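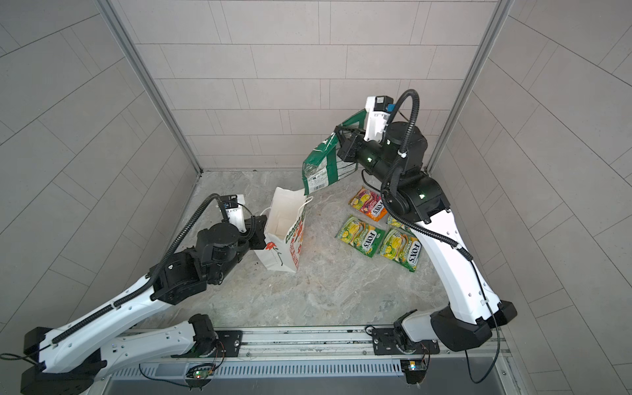

Fig. 1. Wall tiles in a staggered brick pattern, with a marble-patterned floor.

Etham Evening School - Building Materials, Handout 5
Brick bonds and why the joints are staggered

A bond is the pattern in which bricks are laid. The most common one today is running bond, where each vertical joint sits over the middle of the brick below. Tile setters borrowed it from masons. On a tiled wall the pattern is only for looks, as the tile carries no load beyond its own weight.

In a brick wall the stagger does real work. A load placed on one brick passes to two bricks in the next course, then to three, and so spreads out toward the footing. If the vertical joints line up (stack bond), the wall behaves like a row of separate columns and needs steel in the bed joints.

Terms to know
Course: one horizontal row of bricks.
Stretcher: a brick laid with its long side showing.
Header: a brick laid with its short end showing. Headers tie the front of a thick wall to the back.
Lap: the distance between a vertical joint and the nearest one in the course below.

English bond alternates a course of headers with a course of stretchers. Flemish bond alternates them within each course. The Grodden mill, built in 1792, has English bond up to the first floor and Flemish above it - look for the change when we visit. The older barn at Tritdale dates from 1600 and has no regular bond at all.

For next week: draw four courses of Flemish bond, corner included, and mark the lap. Read pages 17 to 24 in the course reader.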